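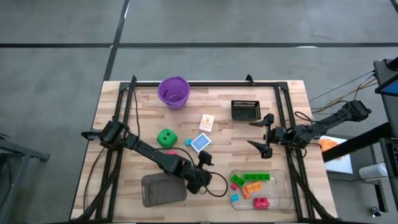 Heritage plaque on a rural hall - who do we apply to, and do we need the owner's permission?

Posted in Local History & Heritage by harnellroad

I belong to a small history group in a farming district outside Llanos. We would like to put up a plaque at the old Harnell Hall, which was built by settlers on the creek side of the road and later used as a school, a polling place and a dance hall. It is not on any heritage register as far as I can tell. The building is privately owned now and the owner uses it to store hay. He is friendly enough but has never put anything in writing.

I have three things I am trying to sort out. Is there a body we have to apply to, or can we just put up a plaque ourselves? If the plaque goes on the road verge instead of the building, does that change who has to say yes? And will having a plaque lead to the hall being listed? The owner is worried about that last one and so are a couple of the neighbours.

We have $2,496 in the account, most of it from selling a booklet of old district photos. I have had one quote for a cast bronze plaque and it would take nearly all of that before we paid for a post or a stone to fix it to.

3 replies

bluegum_jan

You can put up your own plaque. Our group has done 31 of them in the last few years and only a handful went through any official scheme. What you can't do is use the wording or the logo of an official scheme unless you have been approved under it, so keep the plaque in your own group's name.

On private property you need the owner's permission and that is the main thing. Get it in writing, even if he is friendly. Ours is a one-page letter that says where the plaque goes, what size it is, who fixes it if it is damaged, and what happens to it if the property is sold. We had a plaque taken down at Arkis when a farm changed hands and the new people had no idea whose it was. It spent two winters in a machinery shed before anyone rang us.

The verge is a different matter. That is road reserve, so ring the council and ask for whoever handles works in the road reserve. They will want a sketch with distances from the edge of the bitumen and from the nearest driveway. If it is a main road the state roads people may have to agree as well, and that can be slow. Ours at the Cekik turn-off was lodged in June and we were still waiting at Christmas.

As for listing, a plaque does not put a building on a register. Listing is a separate process with its own nomination and notice to the owner. It is possible that someone sees the plaque and nominates the hall, but they could do that now. I would tell the owner exactly that, and suggest he ring the council planner himself if he wants to hear it from them.

Get two or three quotes too. Bronze is lovely but we mostly use etched stainless or cast aluminium. Both are a lot cheaper and have held up well, although the paint fill on the aluminium ones needs redoing every so often. Ask if the price includes fixings and freight, as ours didn't the first time.

verandah_post

Just ask the council, they have forms for all this. Ours had a small grant for signs as well but I think it has closed.

oldsurvey

Agree with most of the first reply. I would add that you should settle the wording before you spend any money. Foundries charge by size and some charge by the letter, and changes after the proof is signed off cost extra. Our first draft was 171 words and it would have needed a plaque the size of a door. We cut it by more than half and put the rest in a leaflet.

Check your dates against the original sources. Local booklets copy each other. For a hall, look for the land title, the newspaper report of the opening night and the school's admission register if it survives. If two sources disagree on the year, "opened in the early 1890s" or whatever fits is perfectly respectable on a plaque.

Also think about where people will stop. A plaque on the hall wall is no use if the paddock gate is shut and there is nowhere to pull over. With hay stored inside, the owner may not want strangers wandering up to it either - I'd put it at the fence line, just inside his boundary, facing the road. Then you need his letter but probably not the road reserve approval. Confirm where the boundary is first, because old fences are often not on it.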